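Tritudow forum > Faults and fixes

mahnaz_r
04/09/2021
Box and padlock job on the two-arm setup, and I love this rig! But the right gripper lost force on 6 runs out of 14 and the box slipped.

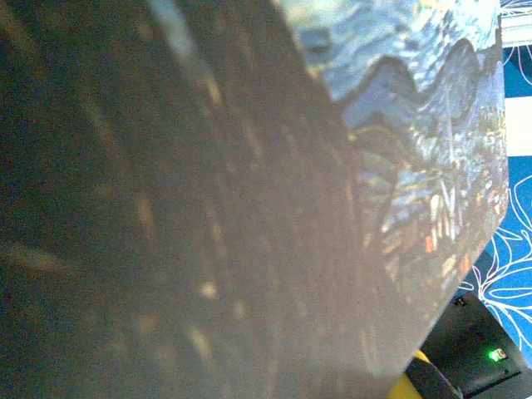
Wrist cam, box up close

kidus_g
Worn finger pads. Swap them.

mahnaz_r
Pads are new - I'd bet on the current limit. It's set to 75.
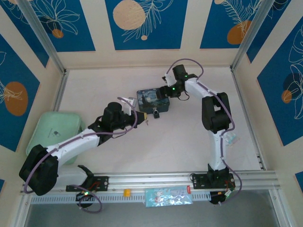 I'm tempted to try 100 tonight.

rahel.t
Please don't! That's how I cooked a wrist motor. Check the cable first.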